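List home | Threads | By date | By author | Search

From: Agathe Leblanc
To: packing-list
Date: 2019-02-03
Subject: Re: Laying out a daypack before loading

Thibault Renaud wrote:
> I load straight from the shelf and always end up with papers
> folded under something hard. Is it worth emptying the lot
> onto the bed first?

Yes. Use a plain sheet, pale if you have one, so that small items show up. Put the bag at the headboard end, straps free, and keep the rest of the mattress clear for sorting.
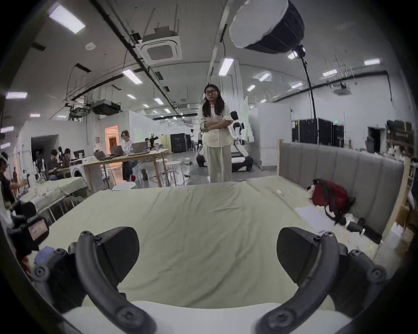
Loose papers go in a sleeve before anything else moves. Mine is a Pichon, 300 mm on the long side, and it sits flat against the back panel. Cylindrical items go upright in a side pocket, or along the bottom if they weigh over 200 g. Small white items are easy to lose on a light sheet. Put those in a pouch first.

The Sidik pouch Albane recommended in November holds up to 703 g on my scale before the zipper strains. My full load came to 747 g without the bag, so I split it in two.

I have not tried the Nindalo insert. Does it fit a bag with a curved top?

Agathe

Contact the list owner | Copyright Billolus Lists | Back to top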